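The Thirty-Three Days

The trial ran for thirty-three days because that was what the leaflet said, and Domenica Kaufmann had kept the leaflet. She had it under a magnet on the fridge. Gonix would supply one household unit on trial, with setup and a daily visit from a technician, and at the end of it she could pay the 3,000 deposit or send the thing back.

The technician was called Jhonatan Grajales. He came at nine with a rucksack and took his shoes off without being asked.

"What does it do today?" she said on the second morning.

"Laundry."

"It did laundry yesterday."

"Yesterday it found the machine," he said. "Today we'd like it to find the door."

She had been a reviewer for Escobar for most of her working life. Kettles, irons, a bread maker that had frightened her sister. Escobar paid 600 for a long review and wanted it plain: what it does, how long it takes, would you keep it. She had never had trouble with the last part. You lived with a kettle for a fortnight and you knew.

She wrote her notes at the kitchen table in a school exercise book. Day 4, towel. Day 5, same towel. Day 6, Jhonatan on the phone to the office in Bevavberg, speaking very quietly. Day 7, two towels and a sock, 13 minutes, sock left on floor. I picked up the sock. J. asked me to put it back.

Her editor, Brunello Mancuso, rang at the end of the first week.

"Is it any good?"

"It's slow."

"Slow like a dishwasher or slow like a bus?"

She thought about this. "Slow like my father," she said. "Towards the end. He'd stand in front of a cupboard and you could tell he knew it was a cupboard."

"Don't put that in," said Brunello.

The upstairs neighbour, Jasper Verhoeven, came down to look. He had a Wuliteck floor cleaner and considered himself ahead of things. He stood in the doorway with his arms folded while the robot lifted one hand and held it near the washing machine.

"Mine just goes," he said.

"Yours does floors."

"It does them while I'm out."

The robot moved its hand a little to the left. Jhonatan, on the edge of the bed with a laptop on his knees, said something under his breath that might have been encouragement. After a while Jasper went back upstairs, and she heard his machine start up over their heads and bump along the skirting.

In the third week Jhonatan had a cold and a woman called Milagros Sánchez came instead. She was older and talked more. She told Domenica that she had grown up above a launderette, and that her mother could load a drum with one hand while doing the accounts with the other.

"What does she think of this?" Domenica asked.

"She thinks I fix computers."

Milagros changed something in the settings, and that afternoon the robot took a pillowcase out of the basket, put it in the drum and closed the door. It took nine minutes. Domenica wrote down the nine and underlined it. Then she went and made tea for both of them, although it was only three o'clock and she usually waited until four.

The review was due on 6 February 2022. She sat down to it the evening before with the exercise book open and found she had most of it already. Setup: long. Noise: low, a sort of whirr at the knees. Space needed: more than you think. Whites and colours: sort them yourself. She gave a paragraph to the cables and another to the price.

That left the last question. She typed that she would not keep it, which was true – she did her own washing in a quarter of the time and liked doing it. She read the sentence over twice and left it as it was.

Then she rang Gonix and asked what happened to the units that went back.

"They go to the next house," the man said.

"With what it learned here?"

He said he would have to check. She held on for some time, and could hear him asking someone across a room.

"Yes," he said. "It keeps all that."

"Good," said Domenica. "Tell them the door sticks if you don't hold it."
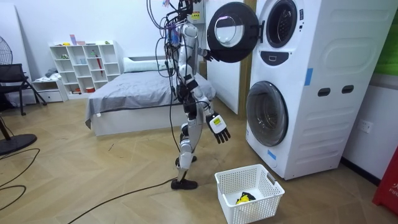
The Gonix unit at the upper drum, one hand on the open door.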